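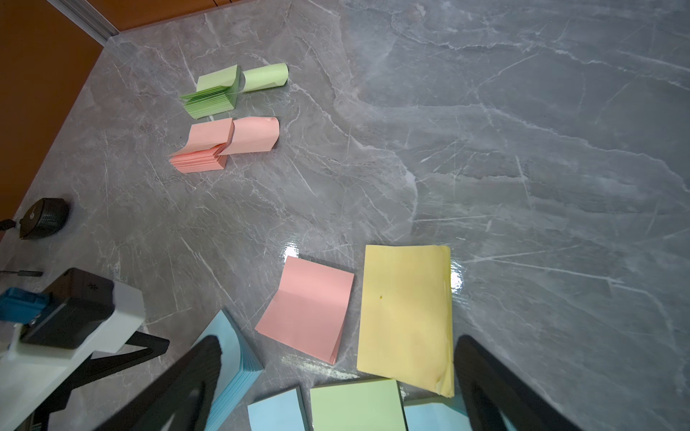
Flustwood Stationery and Paper Program
Course instructor, Paper Goods I

Handout 4: Sheet curl in sticky note pads

Scope. Notes for the September bench session on repositionable notes. Read before class and bring the handout with you.

1. Terms
Stack: the sheets still joined along the adhesive strip.
Fan: sideways spread of the sheets at one edge of the stack. On the green pad and the pink pad the fan is at the left edge, where the separate layers show as thin lines.
Curl: permanent bend left in a sheet after peeling or handling. A closed curl rolls into a loose cylinder, as on the green pad. An open curl folds back and leaves a corner raised, as on the pink pad.

2. Cause
A sheet pulled up from the free edge bends sharply at the adhesive line. The fibers on the outside of the bend stretch and do not fully recover. Peeling sideways, parallel to the strip, keeps the bend radius large and the sheet nearly flat. Humidity adds a second effect: paper takes up water on its uncoated face first and bends away from it.

3. Bench procedure
Work on a smooth, hard top. Polished stone is acceptable, but turn the pad until glare no longer falls on the edge being read.
Place pads apart, with nothing touching them.
Peel one sheet from the free edge and one from the side. Lay both adhesive side down for 40 minutes.
Measure corner lift in millimeters with the Eide gauge. Take all four corners and record the largest.
Repeat with the 70 gsm and the Skolwood recycled stock.

4. Recording
Use the Jukico sheet, one line per peel. Note pad color, peel direction and room humidity. Blank cells are returned for completion.

Reading for next session: Handout 5, adhesive transfer.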